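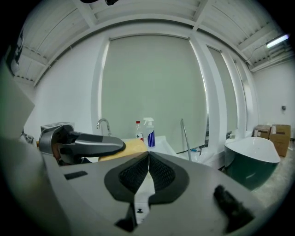

## The ground floor washroom: what is kept at the sink

The ground floor washroom at Breltell House has had the same layout since 1985, and it has never had a proper cupboard. For years the cleaning things lived in the passage by the meter box, and people who wanted to wipe down the basin had to go and look for them. Most didn't bother. Since October the everyday items have been left by the sink, and the basin has been in a better state for it.

Several new tenants have moved in on the first floor and a few of them have asked what is for general use. Everything by the sink is. The bottle with the red cap and the spray bottle stand together at the back, and the yellow sponge is for the basin and the top around it. You don't need to ask before using any of them. Please read the label on a bottle first if you haven't used it before, and never mix one product with another, in the basin or in the toilet.

If you finish a bottle, leave it with reception and it will be replaced from the Truteo order. Please don't top up one bottle from another. We had a spray bottle in the winter with something in it that didn't match its label, and it had to be thrown away.

## Wiping down the basin

It takes a couple of minutes. The order below works well for this sink.

1. Lift everything off the part you are going to clean. Soap left on the rim makes a ring underneath, and the ring is harder to shift than anything else in the room.
2. Rinse the basin with warm water and clear any hair from the drain. Hair goes in the bin.
3. Spray or wipe on the cleaner, following the label. Do the underside of the spout as well, where the scale builds up.
4. Go round the basin with the sponge, then along the back edge behind the tap. Use the soft side only. The green scouring pads sold in multipacks have scratched two basins upstairs.
5. Rinse well and dry the tap with a cloth. Chrome that is dried by hand stays bright for days. Left to dry by itself it spots within the hour, as the water here is hard.
6. Squeeze out the sponge and put it back flat on the top.

Vinegar is fine on the limescale at the base of the tap if you dilute it by half and rinse it off after 10 minutes. Keep it away from the floor tiles. Lotte Peeters tried it on one tile behind the door and the polish came off.

## Soap

There have been two views on this. Some people would like a pump dispenser fixed to the wall, and Turnero, who fitted the shower, have quoted for one. Others prefer bar soap, which lasts longer and costs less. For the time being we are staying with bars. One is kept on the rim to the left of the tap and another further along the ledge to the right, near the wall. When the one by the tap gets too thin to hold, bring the other across and let reception know.

A soap dish with drainage holes has been ordered. It should deal with the wet patch on the rim.

## The shower wall

The curved wall of the shower shows every drip. It only needs the squeegee and a damp cloth, and it should be done from the top down, following the curve. Start at one side and overlap each stroke a little. Wipe the blade between strokes or it will leave a line.

Don't use the basin sponge on the shower wall. It holds too much cleaner and leaves a film that has to be rinsed off twice. The white curved edges at each side collect dust along the top, so give those a wipe while you have the cloth in your hand.

Please go gently where the wall meets the ledge. The sealant there was renewed by Turnero last year and it is already lifting in one corner. Picking at it makes it worse. If you see a gap, report it.

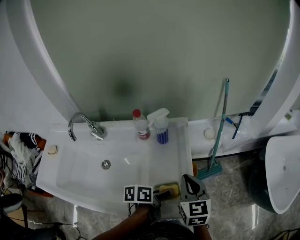

## The floor and the mop

The mop with the teal sponge head belongs to this washroom and should stay in it. It leans against the wall to the right of the sink, with the blue squeegee close by. If either goes upstairs, please bring it back the same day.

The floor is grey marble-patterned tile and is slippery when wet. Mop from the far wall towards the door, wring the head out well, and leave the door propped open until the floor has dried. Plain warm water is enough on most days. Once a week a small capful of floor cleaner goes in the bucket. More than that leaves the tiles sticky, and they then pick up every footprint.

Rinse the mop head afterwards until the water runs clear. A sponge head that is put away dirty goes hard and starts to smell. Replacement heads come from Nasrallah on the high street, who keep the right size behind the counter. Ask for the receipt and hand it in at reception.

## Cloths and towels

Used cloths can be hung over the edge of the sink for the afternoon, but please take them to the laundry basket in the passage before you go home. They don't dry properly if they are bunched together. White rags are for cleaning. Patterned towels are for hands and shouldn't be used on the floor or around the toilet.

## Times and contact

The full clean is done on 14th April, and the washroom will be closed from 9 until late morning. Please use the one on the first floor until then. Take home anything of your own that you have left on the ledge before that date. Unlabelled bottles will be thrown out.

To report a blocked drain, a dripping tap or missing supplies, ring extension 2310 or leave a note for Lotte Peeters at the front desk. Say which washroom you mean, as the one upstairs has the same tap.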